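Notes from the Temba sessions
January 2025

The fourth block of demonstrations for the Temba project closed this month, and I have been asked by several readers to set down how the work is organised. The following reflects my own view and does not bind my colleagues at Brevport.

Temba concerns ordinary household tasks: folding, lifting, placing, closing. Each task is shown by a person holding a gripper in the hand, and the recordings are afterwards used to train the arm at our Drerkov site. Earlier work was done by remote control. Operators found it tiring, and a single towel could occupy a whole morning. The hand-held method was adopted in September, following a trial led by Esther Shemweta.

Sessions take place in furnished rooms, with beds, curtains and daylight left as they are. A demonstrator is expected to know the tool before the first recording is made. The width of the fingers, the reach of the wrist and the speed at which the hand may travel are all covered in the opening hour.
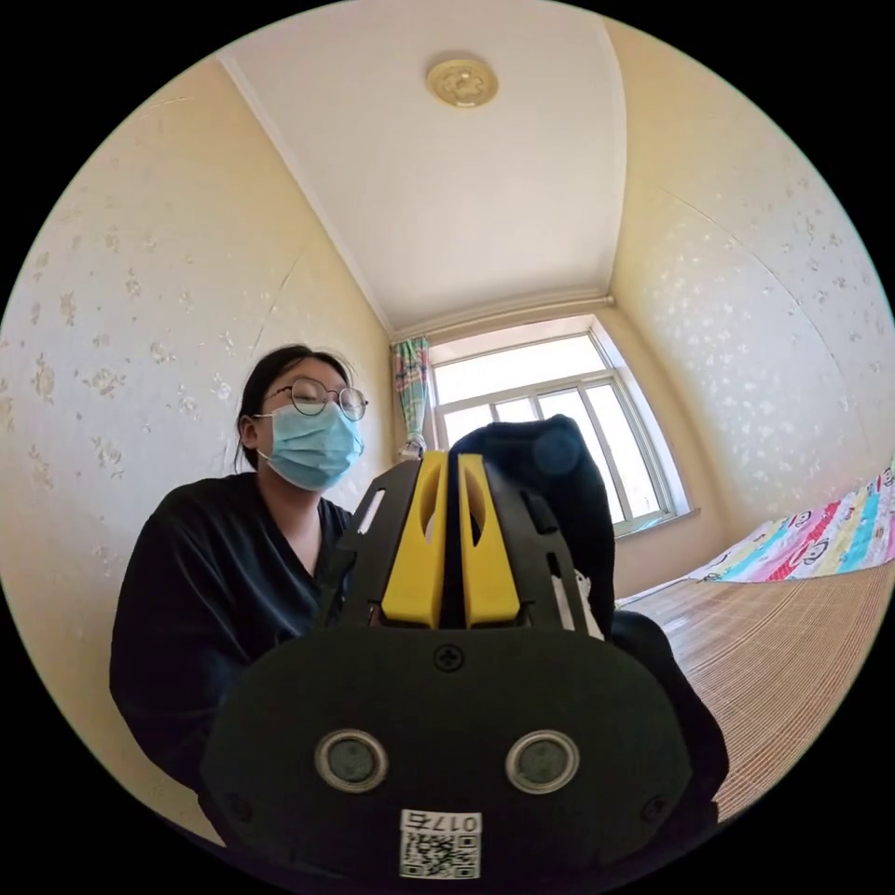 Idrisa Rashidi remarked, on reading a draft of this post, that the opening hour is too short, and that the first 7 recordings by any new demonstrator ought to be set aside without exception. People move at their own natural pace to begin with, he said, and the arm cannot follow them.

I have some sympathy with this. Of the 700 recordings made in the last block, 241 were rejected, and haste was the most common ground. A second ground was regrasping, where the demonstrator lets go of an object and takes it up again without need. The arm learns the habit faithfully and is slow to lose it.

The written guidance has been amended accordingly. Demonstrators are now asked to pause before closing the fingers and to finish each movement before beginning the next. Amanuel Ejigu is preparing a shorter version for use in the rooms themselves.

The question of left-handed demonstrators remains open and will be taken up when the next block begins.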